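Print this item
E-mail this item

READING THE FINE PRINT ON KITCHEN ROBOTS

By Cecilia Quansah

Mar 30, 2023

Every few months a paper goes round the office with a big number in the first line, and this time the number was 3,897. That is how many practice runs the Hurolum group says it used to train a single policy for kitchen chores, all of them in simulation, with no real stove or real jar anywhere in the pipeline. The claim is that a robot arm trained this way can pick things off shelves and set them down where it's told, in kitchens it has never met. Three people forwarded it to me before lunch. One of them had added a row of exclamation marks.

I read it twice. I also read the appendix, where I suspect I was alone for a while.

First, credit where it's due. The method is simple and written up in plain terms. People drive a simulated arm through chores, the runs get recorded, and a network learns to copy them from the camera views plus the joint readings. Some of those views come from the room and others from close to the hand. The group's argument is that the close views carry most of the useful information in the last few inches before a grasp, and that mixing the two beats either one alone. Madhu Uniyal presented this at our reading group and did it well. She had the tables up on the wall and let us argue.

Now the trouble. The headline success rate comes from 1,000 test trials, which sounds like plenty. Turn to the appendix and you find that 696 of them were run in layouts that share cabinets, counters and shelf heights with the training set. The wall color was changed and the small objects were moved. The paper calls these kitchens "new." I would call them repainted. The remaining 304 trials, in layouts that really do differ, get one sentence and no separate table. When a group has a good number they usually print it.

Signe Söderlund wrote to the authors and asked for the split. She got a polite reply saying it would appear in a later version. That was three weeks ago. I don't read anything sinister into it, people are busy, but I wouldn't plan a budget around the result until the table turns up.

Then there's the question of what counts as a success. A trial passes if the object ends up inside a target zone within the time limit. Nothing in the scoring cares whether the arm bumped the cabinet on the way, or knocked a cup into the sink, or held the jar at an angle that would have put the contents on the floor. Sunita Upadhyay went through the sample runs the group posted and marked every contact the arm made with something other than its target. Her notes are on the shared drive under Goel (ask her if you can't get in, the permissions are a mess again). She found plenty of runs scored as passes that I wouldn't want in my own kitchen. In a simulator a cabinet doesn't chip and a glass lid doesn't crack unless someone took the trouble to model it, and as far as I can tell they didn't.

The close-view claim is the part I'd most like to believe, and it's where the evidence is thinnest. The comparison with and without the hand views was run with 3 random seeds. The spread between seeds is nearly as wide as the gain being reported. That might mean the effect is real and noisy. It might also mean one seed got lucky. There is also a plain practical worry, which Madhu raised and the paper skips: a camera mounted close to the gripper spends a lot of its time looking at the gripper. Whether the network gets anything from those stretches, or just learns to ignore them, is a thing you could test by blanking them out. It would take an afternoon or two of computer time. I'd have liked to see that ahead of the four pages on network size.

Archana Semwal disagrees with me on most of this and wanted it noted. Her view is that everybody starts with easy layouts, that the group released its runs and its code, and that the last big result in this area, the Nirska one, released neither. She's right about that. Nirska got a lot of applause for a video. Being more open than Nirska is a low bar, though, and I'd still rather have the missing table.

We've been running the released code on the Urkidgate machines for a little over a week. It installs cleanly, which already puts it ahead of most. Our plan is to build a handful of layouts with shelf heights outside the training range, score the trials for stray contact as well as placement, and run the hand-view comparison with more seeds than the authors did. If the gain holds up I'll say so in this same spot. I don't expect the August issue to carry a retraction from me, but I've been wrong about simulation before, and in print.

Views from a simulated kitchen, one showing the arm near a jar on the shelf and the others close in on the gripper: 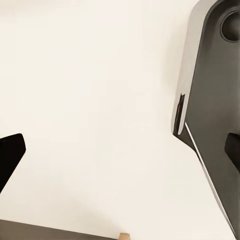
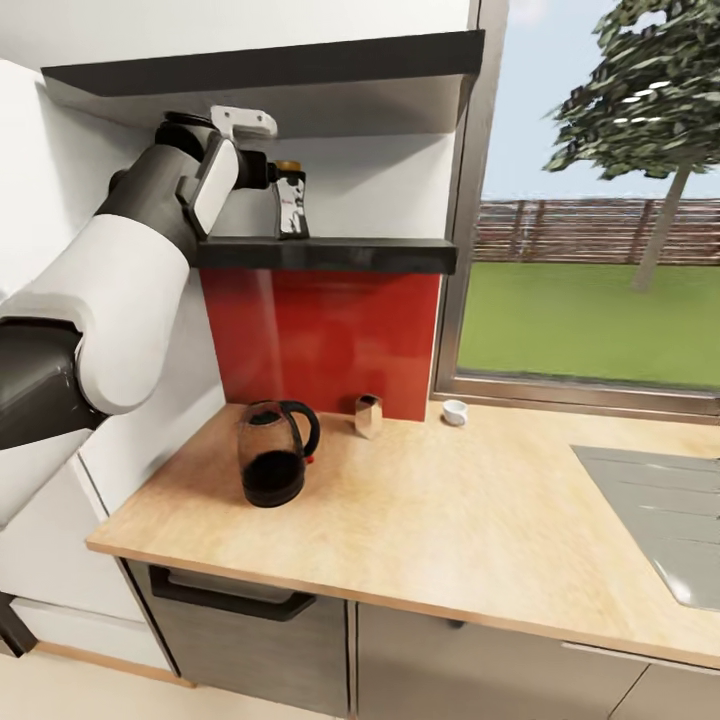
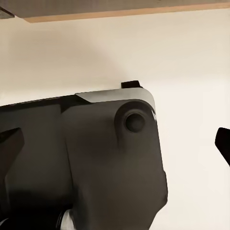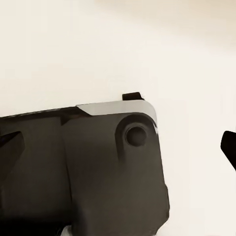

Does a good score in simulation tell you anything about how a robot will do in a real kitchen?

It tells you the policy can handle the kind of cases the simulator contains, scored the way the authors chose to score them. That is useful for comparing one method with another under the same conditions. Friction, lighting, worn parts and clutter all behave differently in a real room, so you need real trials before making any claim about one. Treat the simulated number as a reason to run those trials, and ask which layouts it came from.

Print this item
E-mail this item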